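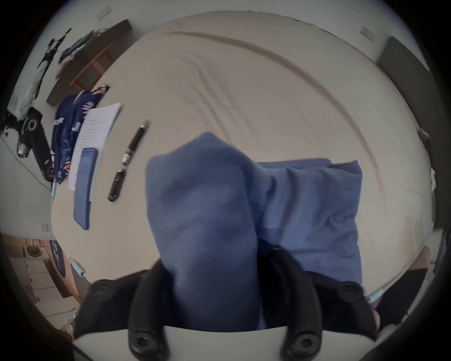 Home Living Features Sleep Money Letters Subscribe

The Thread Count Racket

A few months ago I bought a set of sheets from a company called Humia. The package promised a thread count of 2,101. I'd like to meet the person who settled on that last thread.

I bought them because I wanted to see how far a number could be pushed before a shopper laughed. Pretty far, I learned. The reviews on the Humia site were glowing, and several of them praised the number itself, as if they had checked.

Thread count is supposed to be simple. You take one square inch of cloth, count the threads running up and down, count the ones running across, and add them together. There is only so much room in a square inch. With ordinary cotton yarn you run out of space somewhere past 300, and finer yarn will take you higher, but not into four figures by any method I would call counting. The usual trick is to twist several thin strands into one yarn and then count every strand. A thick, heavy sheet made from cheap short cotton can come out sounding like something from a palace.

My own bed has had every kind of sheet on it over the years. The set I like best came from a closing sale at a hotel supply store in Stiston, has a count of 300, and cost less than lunch for two. It has been washed more times than I can remember and still feels crisp at the corners. 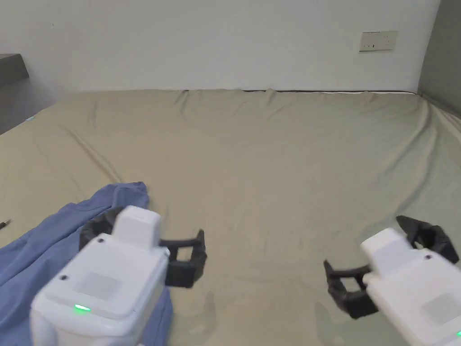
The Humia set started to pill by its fourth wash. Little balls of lint came up where my feet go, then at the shoulders. I wrote to the company and got back a care guide telling me to wash cold, dry low and avoid "friction," a tall order for something people lie on.

Then there is the cotton. Labels love to name a famous kind, and a label is easy to print. Dakura, which sells a line called Javier at a price I won't repeat in front of my family, told me its cotton was "inspired by" long-staple varieties. I asked what that meant. I asked again. The second reply was the first reply with a discount code added.

Staple length does matter, to be fair. Longer fibers leave fewer loose ends poking out of the yarn, and fewer loose ends should mean less pilling. Weave matters too. Percale is a plain over-and-under weave and sleeps cool. Sateen floats more thread on the surface, so it feels slick and drapes well, and it snags on a rough toenail. Neither is better. Anyone who says otherwise has a warehouse full of one of them.
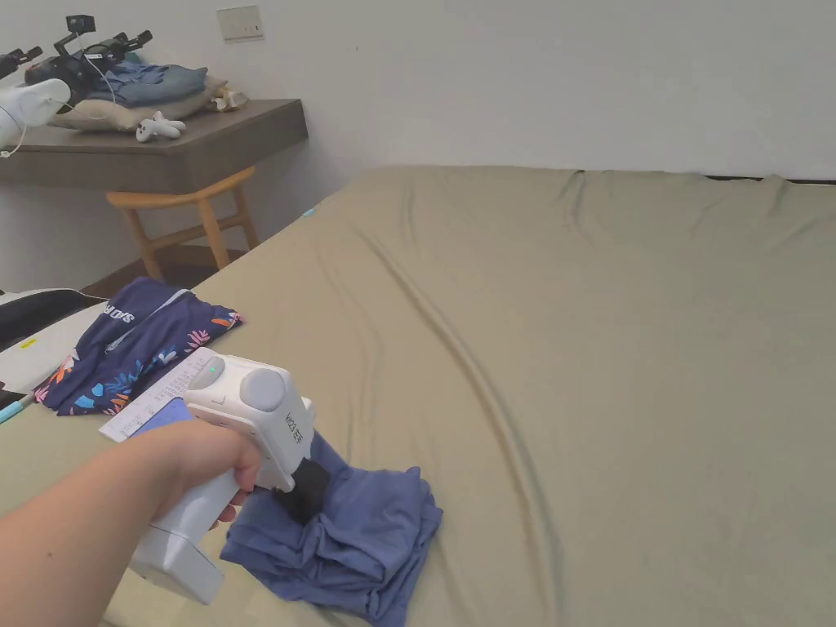

So is a higher thread count ever worth paying for?

Up to a point. Going from a scratchy, thin sheet to a decent 300 is a change most people will feel on the first night. Past that, I would spend the extra money on a second set and swap them every week.

I slept on the Humia sheets for 26 nights before I gave up and went back to the Stiston ones. The refund took longer than that. It arrived in September, minus shipping, along with an invitation to review my purchase.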